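关于双臂灵巧手示教数据采集的阶段性记录

九月的采集工作已告一段落。本文对这一阶段的任务设计、操作规程、质量审核与遗留问题作一整理,供本人日后查阅,亦供从事同类工作的同行参考。文中所述均为个人在工作中的认识,不代表所在单位的正式意见。

一、任务的由来

本阶段的采集对象是双手装配类动作,在内部任务表中登记为“Plikeo”系列。该系列所用零件均为3D打印件,以圆形件、环形件为主,要求左右手分别取用不同零件,并在桌面上方或桌面上完成对位。与此前以单手抓放为主的“Quezada”系列相比,新系列对两只手之间的时序关系要求更高,对操作员的要求亦随之提高。

选择打印件作为操作对象,主要出于三方面考虑。尺寸可以自行修改,当某一间隙被证明过紧时,次日即可换用新件;零件损坏后补充方便,不致影响采集进度;黑白两种颜色便于后期在图像中区分零件,标注人员反映良好。打印件亦有不足,层纹方向不同,摩擦表现便有差异,同一批次内的手感并不完全一致。对于学习系统而言,这种差异究竟应视为噪声还是有益的多样性,组内意见至今不统一。本人倾向于保留,但主张在元数据中如实登记批次编号。

二、样本的构成

一条样本由图像序列、双臂关节角、双手各指关节角、遥操作端指令以及一段文字说明组成。文字说明由操作员在录制结束后即时填写,描述该条动作的目标与完成情况。早期曾由标注人员事后统一补写,效率较高,但对意图的把握常有偏差。例如操作员有意将零件在空中停留片刻以调整朝向,事后标注者往往写作“犹豫”。改由操作员自行填写之后,此类问题明显减少。

各路数据的时间对齐由Hunusier采集软件负责。该软件为本组自用工具,界面朴素,功能够用。每次开机后须执行一次时钟校验,校验未通过不得录制。此项规定曾被认为过于繁琐,后因一整个上午的数据出现图像滞后而全部作废,此后再无异议。

样本按动作阶段切分为六段:接近、抓取、提起、对位、结合、释放。切分边界由程序初步给出,再由人工逐条复核。程序对“抓取”与“提起”的边界判断较为可靠,对“对位”与“结合”的边界则时常失准,原因在于二者之间的手部速度变化很小,仅凭关节数据难以分辨,须结合图像判断。

三、现场操作规程

开始录制前,操作员须确认桌面除任务零件外无其他物件,双臂处于待命姿态,急停按钮位于伸手可及之处。Rokine工作台的高度在整个阶段内保持不变,任何人不得自行调整。台面为木质,纹理较直,在图像中具有一定的方向性,后期训练时已作相应的颜色与亮度增广,以免模型对台面纹理产生依赖。

零件的初始位置不作固定。每录制七条,操作员须按随机表更换一次零件摆放方式,包括朝向、间距以及左右对调。随机表由程序生成,操作员不得凭习惯代替。人在“随意摆放”时存在明显偏好,多数人会不自觉地将零件放在惯用手一侧,并使其端正朝向自己。前期有一批数据即因此分布过窄,模型在零件稍偏时便无法接近,教训较为深刻。

关于左右手的分工,规程仅作原则性规定:一手负责稳定或接近基座零件,另一手负责持取配合零件。具体由哪只手承担何种角色,由随机表决定。采集环形件时,不规定统一的抓取方式,但要求手指不得长时间遮挡内圈的齿形,否则对位阶段的图像将缺失关键信息。 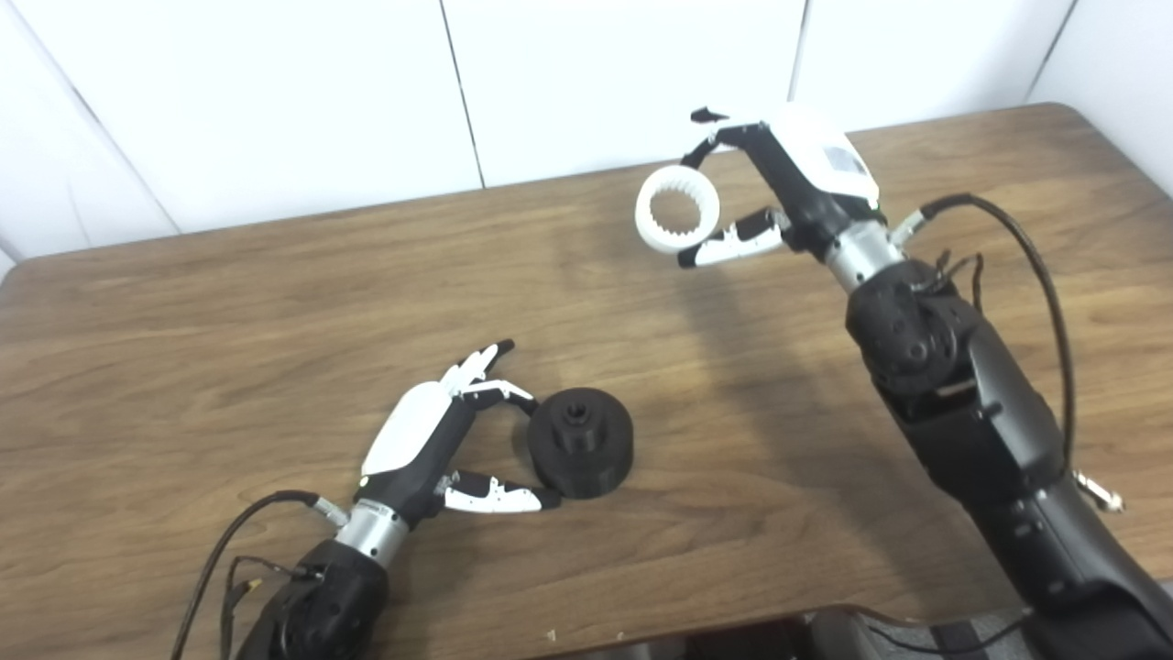 图1 采集过程中的双手配合:左手张开,靠近桌面上的黑色圆形件;右手持白色内齿环,悬于桌面上方。

环形件的持取是本阶段争论最多的环节。以指尖勾住环的上部、拇指自下方托住的方式,环体姿态较易控制,内圈亦基本可见,缺点是拇指力度稍有变化,环面便会倾斜。另一种方式是自外缘两侧夹持,稳定性较好,但手掌容易遮挡视线,且放下时需要较大的腕部转动。两种方式在数据集中均予保留,并以标签区分。初步训练结果表明,混合使用两种方式时,模型偶尔会在抓取瞬间于二者之间摇摆,手指停在中间位置,既未勾住也未夹紧。目前的处理办法是将抓取方式作为条件输入,待数据量充足后再考虑取消。

另一只手的姿态同样值得重视。初学操作员往往将注意力全部集中于持件的一侧,另一侧手臂则长时间静止。此类数据并非不可用,但若占比过高,模型便会学得一种“单手做事、另一手旁观”的习惯,在需要双手协同时反应迟缓。因此规程要求,在一手提起零件之后,另一手应当尽早进入预备位置,五指张开,靠近目标零件但不接触。所谓“靠近”应到何种程度,曾有人提议以数值规定,试行后发现操作员在遥操作状态下难以准确估计距离,遂改以典型录像作为参照。

线缆管理亦须列入规程。手腕附近的黑色线缆在大幅转动时会改变走向,如处理不当,可能牵拉接头。每日开机前,应由操作员缓慢转动双腕至常用范围的边界,确认线缆留有余量。中午复工时再做一次。此项检查耗时不长,但在人员轮换频繁时最易遗漏,故已写入交接单。

四、质量审核

审核分为自动与人工两个环节。自动环节检查丢帧、关节超限、指令与实际位置偏差过大等情况,不合格者直接退回。人工环节由未参与当次录制的人员观看回放,按“可用”“存疑”“弃用”三级评定。

评定为“弃用”的样本并不删除,另行归档。失败的样本中包含大量有价值的信息,如零件滑脱前手指的细微动作、对位失败后的重试路径等。将来若要训练判断成败的模型,此类样本将成为主要来源。现阶段只要求注明失败原因,用语从既定词表中选取,词表之外的情况填写自由文本。

评定为“存疑”的样本最费时间。多数情况是动作完成,但过程明显不自然,如在空中反复转动、接触零件后又退回。对此本人曾主张从严,认为不自然的动作会被模型一并学去;后经比对训练结果,又有所保留。适度的修正动作使模型在偏离预期时尚有恢复的余地,全部剔除之后,模型动作固然流畅,一旦失误却往往停滞不前。现行做法是保留含有有效修正的样本,剔除无目的的徘徊。二者的界线仍依赖审核人员的经验,尚未形成可以明文表述的标准。

本阶段收尾时,抽取92条样本交由2名审核人员分别独立评定,以检验尺度是否一致。分歧集中于“对位”阶段,尤以环形件下落之前的停顿为多。一方认为停顿是必要的观察,另一方认为属于操作不熟练。讨论之后约定,停顿期间若手部姿态有朝向目标的调整,视为有效;完全静止且时间过长者,在切分时予以压缩,但不改变样本的评定等级。

五、操作员的培训与状态

遥操作灵巧手是一项需要适应的工作。人手与机械手的指节比例不同,拇指的活动方式差异尤其明显,操作员须在练习中逐步形成新的对应关系。培训期内的录制一律不进入正式数据集。培训结束的标准为:能够在随机摆放条件下连续完成规定动作,且回放中无明显的指令突变。

力的感知是另一项困难。操作员主要依靠视觉判断接触情况,看到零件轻微移动,方知手指已经碰到。由此产生的动作通常偏于谨慎,接触前有明显减速。这一特点已完整地反映在数据中,模型亦学得同样的减速。就装配任务而言,这并非缺点;若日后转向节拍要求较高的任务,则需另行采集,或在后处理中调整时间尺度。

疲劳对数据质量的影响不容忽视。从回放看,下午后段的样本中,手指闭合的幅度趋于一致,摆放虽有变化,动作却渐趋雷同。本组已将单次连续录制的时长缩短,轮换时由另一人接手,并在轮换之间插入短暂的审核工作。审核他人的数据有助于操作员反思自己的动作,此项安排的收效好于预期。

六、遗留问题

其一,视角较为单一。目前主要使用头部视角,手臂抬起时常遮挡部分桌面,零件在手指之间时尤甚。腕部视角的加装方案已经提出,需重新核算负载与走线,预计下一阶段试行。

其二,背景变化不足。现有数据均在同一处白色墙面前录制,光线变化有限,手臂投在桌面上的阴影形态也较为固定。换至其他环境后性能如何,尚无把握。计划更换台面并调整灯光,补采一批小规模数据,先行观察影响大小。

其三,文字说明的规范程度不一。有的操作员写得详尽,有的仅有数字。拟在下一阶段提供模板,但不强制逐项填写,以免说明流于形式。

其四,零件种类偏少。目前的配合关系以轴孔与齿环为主,卡扣、螺纹等尚未涉及。新零件的图纸已在修改,其中一款的壁厚偏薄,试打后易变形,仍需调整。

以上各项将在后续记录中陆续补充。词表与交接单的修订稿待组内确认后,另文附上。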